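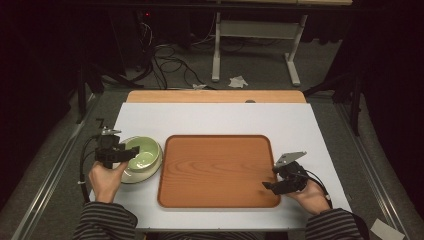

Workshop news: the gripper build at Merkby

The hand-held gripper project has moved out of the back bench area and onto its own table at the Merkby shared workshop. Members who haven't been in since the start of May will notice the aluminium rails and the extra cabling. Please step over the cables and leave them where they are, as re-routing them last month cost the group most of an evening.

The project began as a winter build by Kyung-hwa Ahn, who wanted a pair of grippers that a person could hold and work by hand, one left and one right, with the jaw position logged as they go. The recordings are meant to train a small arm she is putting together at home. The first pair had printed jaws that flexed too much under load. The current pair uses stiffer jaws with a new bracket, and the left one has been rebuilt twice after the trigger spring kept jumping its seat.

Tableware is the main test at present. The tasks are simple ones: pick a bowl up by its rim, put it on a tray, take it off again, put it back on its saucer. Glazed ceramic is slippery and the jaws have to meet the rim fairly square or the bowl turns as it lifts. Wooden trays are easier to hold but harder to get under, and the group is still arguing over whether to pinch the rim from the side or tip one edge up first.

So far there are 138 usable recordings. Another 22 were thrown out, mostly for dropped data on the right-hand cable, which had a bad crimp at the plug end. That has been replaced and the last two sessions ran without a fault. Kyung-hwa has asked that anyone borrowing the crimping tool put it back in the Lamptey cabinet with its dies, as one set went missing and turned up in the bike repair drawer.

Next job is weight. Each gripper gets tiring after nearly an hour, and the wrist takes most of it. A shorter body would help, but the motor from the old Lidau kit sets the length, so the plan is to move the motor back over the forearm and drive the jaws by a cord. Drawings are pinned up beside the laser cutter. Comments can be written straight on them in pencil.

The group also needs a few things:

Old bowls, cups and saucers in different sizes. Chips are fine, cracks are not.
Offcuts of silicone or rubber sheet, 2 mm thick, for jaw pads.
A second bench supply, on loan, for the Morthorpe open day.

Build nights are Wednesday from 7 pm. You don't need any electronics to join in, and a steady pair of hands is useful for the recording sessions. Bring a long-sleeved top if you feel the cold, as the heater at that end is still off.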